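Shiny yellow stuff going dull, does Hiltico polish do anything?
Home & Kitchen > Cleaning and Care 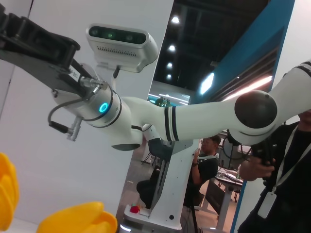
marrowfat_pie
Posts: 736
7 August 2022
What do you use to bring back the shine on glossy yellow plastic once it's gone cloudy?

drip_tray
Warm water, dish soap and a soft cloth first, then a fine plastic polish if it's still cloudy once it dries. Most of what people call dullness is a film of grease and old cleaner.

marrowfat_pie
Tried the soap. It helped a little. The guy at the Jorum outlet swears by Hiltico and says three coats will make anything look new. He also sells Hiltico, so you see my problem.

oldladle
I've used Hiltico since June and I like it. Goes on easy, doesn't smell much, and my salad bowls look great.

drip_tray
They look great the same day. What about two weeks later, after a few washes? Every spray shine I've bought turned out to be oil or silicone sitting on top. It fills the scratches and then it goes down the sink.

oldladle
So you put more on. I don't see the big deal.

drip_tray
The big deal is paying for it forever. And I wouldn't want it on a bowl I eat out of unless the label says food safe. Does it?

oldladle
Label says "for household use." I'll give you that one.

zirnarthorpe_kate
If it's real scratching you have to sand. Wet paper, start at 600 and work up to 3000, then polish. I did a yellow bread bin that way and it came out like glass.

drip_tray
600 on a glossy surface?? That's how you turn a slightly dull thing into a badly scratched thing. Start as fine as you can and only go coarser if it isn't doing anything.

zirnarthorpe_kate
Depends how deep the scratches are. You'll be there all night with 3000 if your nail catches in them.

marrowfat_pie
My nail doesn't catch. They're more like swirls, from the green scrubber I think.

zirnarthorpe_kate
OK then skip the 600. Throw out the scrubber too.

butterdish9
Has anyone checked the color is solid all the way through? I sanded a cheap yellow canister and went straight through to white. It was only painted.

marrowfat_pie
How do I tell?

butterdish9
Look for an old chip or a worn spot on the bottom. If it's yellow in there you're probably fine. If you can't find one, try a patch underneath and stop the second you see another color.

oldladle
Or leave it alone and use the Hiltico.

drip_tray
Or leave it alone, period. Half the stuff at Radebe is sold "pre-worn" for twice the price.

marrowfat_pie
Going to try the polish on the bottom of one and leave the other as is. If I can't tell them apart after a few washes I'm not buying anything.

drip_tray
Wash them both the same way or it doesn't mean much.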